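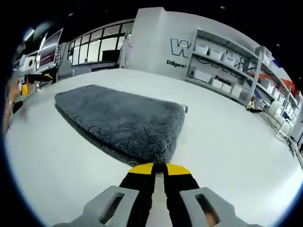 3.2 Déroulement du projet et collecte des démonstrations

Le projet s'est inscrit dans l'unité d'enseignement « Manipulation robotique » de deuxième année de master. Dix étudiants y ont participé, répartis en binômes. L'encadrement était assuré par Anoma Haque et Pranab Saha ; Thilini Weerasinghe avait la charge du matériel et de l'étalonnage. Les séances ont commencé en décembre et la base de données a été figée le 9 mars.

La tâche retenue est la manipulation d'objets textiles posés à plat. Elle comprend trois sous-tâches : saisir un bord, soulever un coin, replier l'objet sur lui-même. Les textiles ont été choisis pour leurs différences d'épaisseur et de raideur. Un tapis à poils longs oppose une résistance notable à la flexion, et ses fibres peuvent masquer le point de contact entre les doigts de la pince. Une serviette éponge se déforme davantage et son ourlet offre une prise plus régulière.

Chaque binôme devait fournir 200 démonstrations, enregistrées avec une pince tenue à la main. Les consignes étaient volontairement brèves : partir pince ouverte, approcher le textile par le bord le plus proche, fermer les doigts avant tout mouvement vertical. La position initiale de l'objet était modifiée entre deux essais. Aucune contrainte de vitesse n'a été imposée.

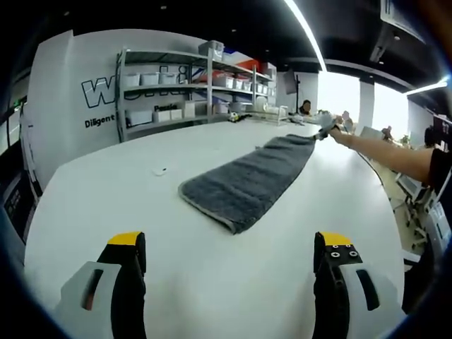 Figure 4. Serviette éponge gris foncé étendue sur la table, pince ouverte au premier plan ; l'extrémité opposée est soulevée par une main gantée.

L'annotation a été réalisée par les étudiants à l'aide de l'outil Findlow, développé au sein du laboratoire. Pour chaque séquence, ils indiquaient l'instant de la saisie, celui du relâchement et l'issue de l'essai. Les séquences étaient ensuite relues par un autre binôme. En cas de désaccord, la décision revenait à Rokeya Rathnayake. Après relecture, 821 démonstrations ont été conservées pour l'apprentissage. Les rejets concernent principalement des saisies manquées et des pertes de suivi de la pince lors de rotations rapides du poignet.

La répartition entre sous-tâches reste déséquilibrée. Le repli complet est sous-représenté, plusieurs binômes ayant consacré l'essentiel de leurs séances à la saisie du bord. Nous revenons sur ce point en section 5.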